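Grendalora rolling cart, after one summer and one winter

Posted by Onyshchenko, 28 Jun 2024

I bought the Grendalora cart from the Tidham shop when we moved to a smaller apartment. The kitchen there has one drawer and no pantry, so I needed a place for rice, oil, onions and all the small jars. I paid 62 dollars, with delivery. I am writing this review because the other reviews I found were written on the first day, and on the first day every cart is good.

Assembly

The box has four wheels, the shelves, the side tubes and one bag of screws. The instructions have only drawings, and step 5 is drawn from the back side, which I did not understand at first. I put the tubes in upside down and had to begin again. Use your own screwdriver, the small key in the bag hurts the fingers.

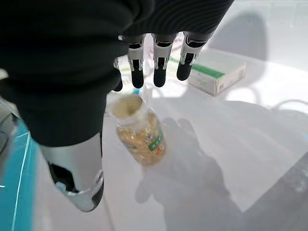
Daily use

The top shelf is the best part. It has a low edge, so bottles do not fall when I pull the cart, and it cleans easily with warm water and a little soap. The middle shelf is too close to the top one. My oil bottle does not fit there standing, and I keep it on the bottom with the potatoes.

I also tried it in the bathroom for one month, with towels.

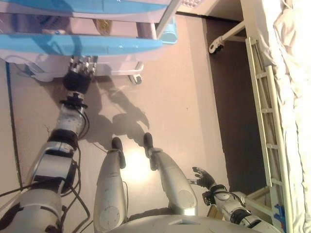 Humidity was not a problem for the shelves, but one screw head became a little brown. I changed it for a stainless one from the hardware store and it is still clean today.

The wheels are quiet on tile. On our old wood floor they catch in the gaps between the boards, and you have to lift the front a little. Two of them have brakes, and the brakes are stiff. I press them with my shoe.
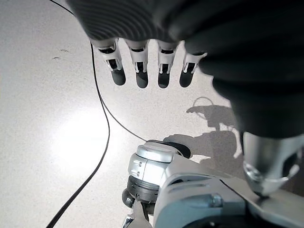

Halmer wrote under my first short note that the wheels of the older Grodness cart fit this one too, and that they are softer and roll better on wood. I ordered a set of 4 and it is true, they go in without tools. With them I would give the cart one more point.

What I do not like is the weight limit. The paper says 8 kilos for each shelf, and with flour and canned tomatoes you reach it quickly.

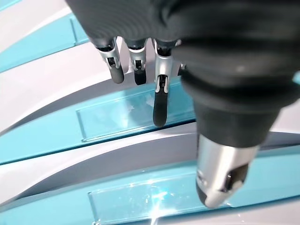
My bottom shelf bends a little in the center now. I moved the cans to a cabinet and it did not get worse.

For a small kitchen I would buy it again, but with the Grodness wheels from the start. If you keep heavy things, look for one made of thicker metal. Tidham said they will have a wider model in July, and I will ask them about the limit before I order.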